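Sport > Climbing > Indoor

Zhuravel wall closes 9 routes for bolt inspection

The Zhuravel climbing center has closed nine lead routes on its north wall while the anchor bolts are tested. The work began on 8 May 2019 and covers 263 bolts, each pulled to a set load and logged by number.

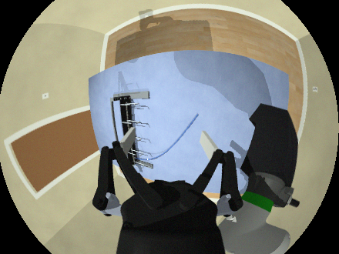

Yara Khoury

Bolts that move under load will be replaced before the routes reopen in June. Top-rope lines and the bouldering area stay open at normal hours. Lead tests booked for the closed section move to lane 11, with the same grades and the same pass standard.

Filed under: Climbing, Gyms, Safety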